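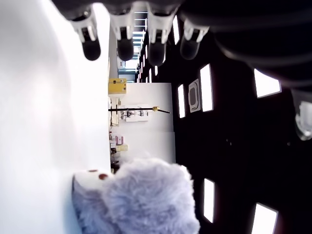

Playroom and toy shelf check, Wed 21 October
Done by: Renato Farías
Room: Sestow, ground floor, big room
Items on the list: 32

I did this one on my own, so the comments run a bit long. Same marks as in June: OK, FIX, or OUT (out means it leaves the room today).

PLUSH TOYS

Eyes and noses tight - OK
I pull each eye sideways and then straight out, and I try to get a fingernail under the rim. The shaggy lavender-gray one with the white face passed on both of its little brown eyes. I did go over it twice because the fur is so long that it hides a lot!

Seams closed - FIX
Same shaggy toy is fine. The Gumar rabbit has a gap under the left arm that I can get my pinky into. No stuffing coming out yet, but it's in the mending bag now and I'd like it to stay there until someone has really sewn it up (last time it came back with a safety pin in it, please don't).

Fur shedding - OK
Comb test, ten strokes. For anything long-haired, part the clumps and comb from the skin side too. I got a few loose hairs off the lavender one and I'm happy with that.

Labels readable - FIX
Two of the older bears have washed-out labels. I wrote the wash temperature on the shelf card for now.

Clean, no smell - OK
The white face patches show everything, so look there first. Smooth fabric wipes down fine with a damp cloth and a drop of dish soap. Long fur goes in a pillowcase on the gentle cycle, and brush it out when it's dry or you get felt.

HARD TOYS

Ostach stacking rings - OK
No cracks. One has tooth marks, but the edge is still smooth when I run my thumb around it.

Battery doors screwed shut - OUT
Item 969, the singing phone. The screw turns and turns and never bites. I took the batteries out and put the whole thing in my office drawer.

Small parts tube - OK
Everything on the under-three shelf went in the tube and stuck. The wooden egg was close - it stays, but please measure any replacement before it goes out.

SHELVES AND ROOM

Shelves anchored to the wall - OK
Leaned my full weight on each one. The Jin bookcase used to wobble and doesn't anymore, so whoever tightened it, thank you.

Corner guards - FIX
5 needed, we're one short. The cupboard had an open pack in June and I can't find it.

Overhead lights - OK
All on, no flicker, no buzzing. Panels sitting square as far as I can tell from the floor. I did not go up a ladder for this.

White surfaces wiped down - OK
They were fine when I got there. I wiped them again anyway.

Outlet covers - OK
Counted against the floor plan, none missing.

STILL OPEN

Rabbit seam, Gumar, in the mending bag
Labels for the two bears
One corner guard
Item 969, repair or toss (I vote toss)
Item 953, the pull-along duck, wasn't on its shelf at all. If it went home with somebody, no hard feelings, just tell me so I can cross it off or check the string when it's back.

Initials: R.F.
Second initials: blank until someone has looked over the hard toys with me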